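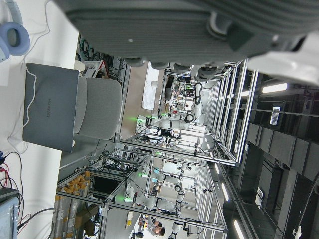

Gellcombe pupils to redesign their own streets in new Mastero programme

26 Jan 2018

Children at two Gellcombe schools will spend the spring term surveying, drawing and rebuilding the streets around their classrooms, under a programme announced today by the design education charity Mastero.

The programme, called Street Term, starts in February and runs until the Easter holidays. It is open to pupils aged nine to 13 and will involve 169 children at Gellcombe Primary School and Clastcombe Road School. Each class will be given a stretch of pavement, verge or open ground within walking distance of the school gate and asked to put forward changes to it.

Pupils will begin by measuring their site on foot with tapes and chalk. They will note where people stop, where they cross, where water collects after rain and which parts are avoided. They will then draw the site to scale and build it in card at 1:50, a size large enough for details such as kerbs, bollards and bins to be moved about by hand.

In the second half of the term the classes will choose one idea each and build it at full size for a day. Structures will be made from timber battens, cardboard tube and canvas, and checked on site by Besson, the landscape practice advising on the programme. Past trials at Mastero's workshop have included a bus queue with seats at three heights, a covered place to wait for a younger brother or sister, and a painted route that takes the long way round a car park.

Takumi Yoshida, director of Mastero, said: "Most children are asked what they think of a playground once it has been drawn. By that stage the choice is usually between two colours of rubber surface. We want them to start with a tape measure and an ordinary bit of road, and to find out how much of it was decided by somebody and could be decided again.

"Some of the ideas will be difficult to build and some will annoy drivers. We will show them all to the council in the same format that an architect would use, with plans, a model and a short written case."

Street Term follows a year of after-school sessions at Mastero's workshop in Clastcombe, where 33 children took part in designing a shelter for the yard behind the building. The shelter was finished last autumn and remains in use. Teachers who visited asked for a version that could be taught during the school day and linked to work in maths, geography and design and technology.

A teaching pack has been written for the programme. It contains lesson plans for nine sessions, survey sheets, a guide to working at scale and a section on running a walk with a large group near traffic. Lessons can be taught without specialist equipment. The pack will be free to download from the Mastero website from the end of term, after changes suggested by the teachers taking part.

The classes will also look at older maps of Gellcombe. Clastcombe Road, now a through route, was closed at its northern end until the ring road was built, and the wide verge outside the school is what remains of a former market ground. Pupils will be encouraged to ask relatives and neighbours how they used these places when they were young, and to mark the answers on their drawings.

The finished work will go on show in the main hall at Clastcombe Road School on the last Saturday of term. Visitors will be able to see all the card models set out together on a floor plan of the town, and to move pieces of them. Entry is free and no booking is needed. The drawings will then pass to the council's highways team, which has agreed to give each class a written reply.

Schools elsewhere in the county can register an interest in the autumn round of Street Term by writing to Mastero before the end of the summer term. Places will be offered first to schools with no outdoor green space of their own.

Notes to editors

Mastero is an education charity based in Clastcombe. It runs workshops in architecture, mapping and making for children and young people.

Besson is a landscape practice working on parks, school grounds and public space. It is giving its time to Street Term free of charge.

Interviews with Takumi Yoshida and visits to classroom sessions can be arranged through the Mastero press office. Photography of pupils is by prior agreement with the schools only.

Ends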